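Recycling pickup changes for the Drida building
4/8/19

Starting with the next collection, paper and mixed containers will be picked up separately. Until now both went into the same bags and Haddad sorted them off site. Haddad has ended that service for small accounts, and our contract has moved to Keka.

Most of you will notice two differences. The shared bins in the hallways are going away, and each office will get one bin for paper and one for everything else that can be recycled. The new bins will be left outside your door. Please put your suite number on both with the stickers provided.

Paper means office paper, envelopes, newspapers, magazines and flattened boxes. Staples are fine. Paper towels, coffee cups and anything with food on it go in the trash. The other bin takes cans, glass bottles and plastic marked 1 or 2. Rinse them first. Lids can stay on.
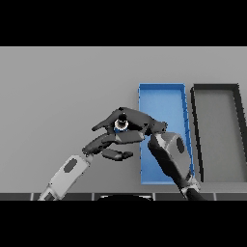

Bins have to be out by 5 in the evening on collection days. Keka will not come back for late ones, and they will not take bags left next to a bin. If you have a lot to get rid of at once, such as after a move or a file cleanout, call the front desk and we will book a cart. Carts are free for the first 3 requests in a year. After that the charge is $40 each, added to your monthly statement.

Shredding is not part of this. Hellex still collects the locked consoles on the second floor and in the mail room, on the same schedule as before. Do not put shredded paper in the new bins. It blows around the loading dock and Keka will reject the load. Bag it and leave it with the consoles.

Batteries, toner and old electronics can be dropped off in Suite 224 during office hours. Large monitors need to be arranged ahead of time. We can't take light bulbs right now. We are looking for someone who will and hope to have that settled by September.

The cleaning crew will keep emptying desk trash cans every night. They have been told not to empty recycling into the trash, even if the wrong items are in it. If your bin was skipped there will be a note on it saying what to take out.

Questions about the new setup, missing bins or extra stickers should go to Ziad Salameh in the building office. He also has copies of the Keka list in Spanish and Arabic if you would like one for your kitchen.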